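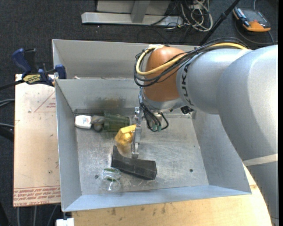

Wenche Dahlgren
Student project report, Robotics Laboratory
Submitted 11th August

Comparing two grippers for picking mixed objects from a metal bin

In this project I compared two grippers on the same KUKA arm. The first is the lab's older parallel gripper, which we call Hindik. The second is Castance, a slimmer design with long narrow fingers that was finished by our workshop in June. My question was whether the slim fingers help when objects lie close to one another or to the wall of the bin.

Method

I made 1,262 pick attempts in total, of which 811 were with Castance. The numbers are not equal, as Hindik was needed by another group for part of the term. I therefore compare only the success rates. The objects were everyday items of different shape and colour, among them a white bottle, a translucent green cup and a clear plastic cup. The arm speed stayed the same for both grippers. After every 200 attempts I checked the calibration again.

Observations

Castance was better in narrow gaps. Hindik often pushed the neighbouring object away before it could close. On smooth rounded objects the difference was small, and sometimes Hindik held them more firmly because its pads are wider.

The clear cup was the most difficult for both grippers — the depth camera often returned no points on it. Reflections from the metal floor made this worse. I tried 7 exposure settings and kept the second lowest.

The hoses at the wrist also limited the work. I had to restrict the rotation of the last joint, so some grasps near the rear wall were never attempted.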